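# Chapter 4: The Kit and the Quote

Every vendor of workcells for computer service will show you a memory module going in. It is a fine thing to watch, and it takes less time than signing the visitor log. The rest of this chapter deals with what the vendor did not schedule for your visit.

Our case throughout is the Karido bench kit, sold by Ledesma to shops that refurbish office desktops and would like to stop doing it entirely by hand.

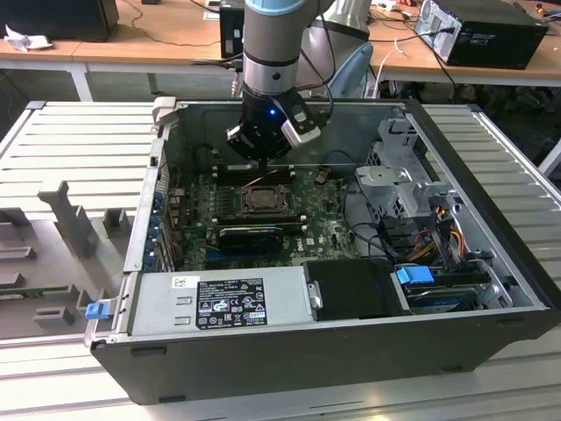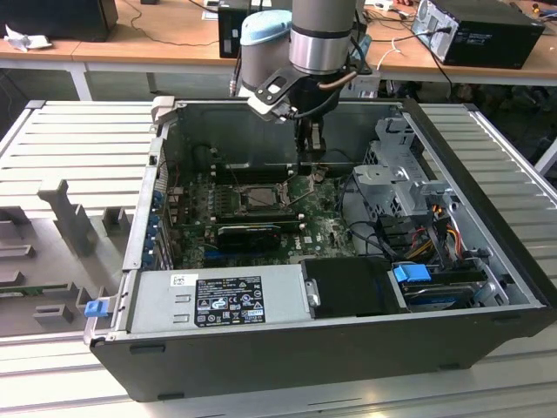
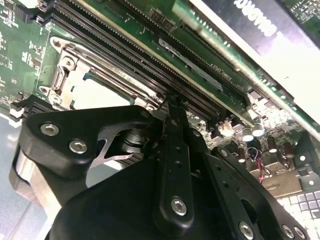 The brochure calls the kit "ready on arrival." Readers who worked through Chapter 2 will recognize the phrase and reach for a pencil. A kit of this sort arrives in crates, and what it is ready for on arrival is a forklift. Ledesma's quote, to its credit, is longer than the brochure and a good deal less cheerful. It lists the arm, the gripper, the fixtures, the software license, and 15 hours of setup. It does not list the bench, the network drop, or the person who will spend April teaching the system what a case latch feels like.

Memory is the usual opening job because it looks simple. A module has two ends, one notch, and a strong preference about which way it faces. A human technician finds the slot by eye, lines the module up, and pushes until it feels right. "Until it feels right" is the expensive part. The machine needs a number for it, and the number that suits one board may be too timid for the next.

We asked three things of the quote, and suggest you do the same:

- **Which models are covered?** The Karido library names 867 desktop models. Ask how many have been run on a real machine and how many were copied from a parts list.
- **Who makes the fixtures?** Ledesma supplies 4 sets. Further sets come from Hikgate, which has its own price list and its own idea of a short lead time.
- **What happens when a pick fails?** The correct answer is a procedure. "It rarely does" is a mood.

The competing offer, from Jillon, is a service instead of a kit. Jillon owns the cell, parks it in your building, and bills by the finished unit. Managers like this because nothing appears on the equipment budget. It then appears on every other budget — a little at a time, like sand after a beach trip.

Section 4.1 sets out both offers on a common footing: cost per finished unit over 2 years, including labor, rework, and floor space. Before reading it, write down your own estimate of the rework share and keep the paper. You will need it for the exercise at the end of Section 4.3, where it will be compared with the figures from the shop floor.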